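Lomen Project — Progress Report to the Gininia Fund
Work package 2: Handling of transparent labware
3 September 2022

The work package tests whether a two-arm station can learn powder transfer with clear glass and acrylic parts. Since the April report, the Zedari training set has grown to 3521 demonstrations, of which 643 involve the funnel.

Wrist views remain the main source of grasp errors. Highlights on clear edges are often taken for the edge of the part itself.

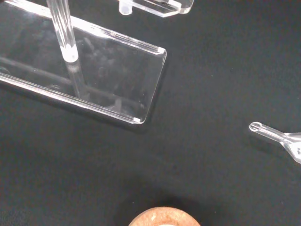 Figure 1. Wrist view of clear acrylic parts on the black work surface.

The depth sensor returns few valid points on these parts. We therefore replaced the depth input with a learned edge map, trained on 279 hand-labeled views.

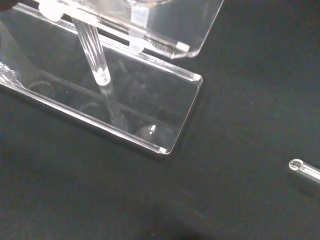

The edge map runs at the same rate as the arm controller and needs no change to the hardware. Its weak point is overlap — where one clear part is seen through another, the contours merge and the pose estimate drifts.
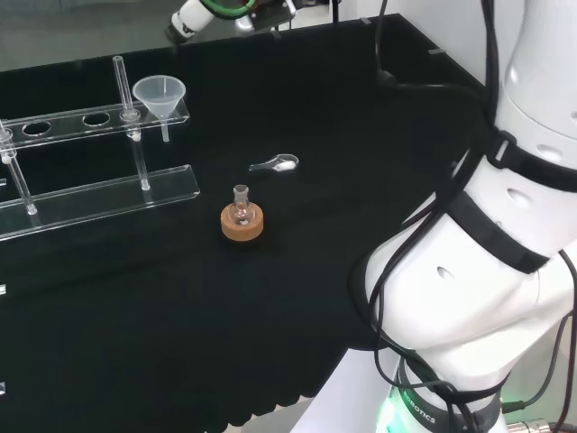

Figure 2. Rack with funnel, flask in cork ring, and scoop holding white powder.

The planner, Ra, splits the transfer into five stages, each with its own stop condition. Scoop pickup and funnel placement are now stable. Pouring is the least reliable stage, and most failed runs end there.

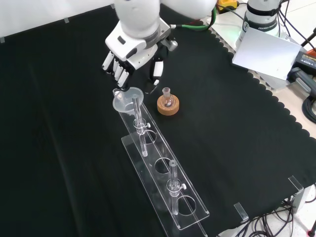

Trials with the multi-fingered hand use the same stages and the same stop conditions. Grasp force on the funnel is still set by hand and will be tuned in the next period. Spending is within the approved budget, and no change to the schedule is requested.

This site uses cookies to improve your experience. Accept all | Manage settings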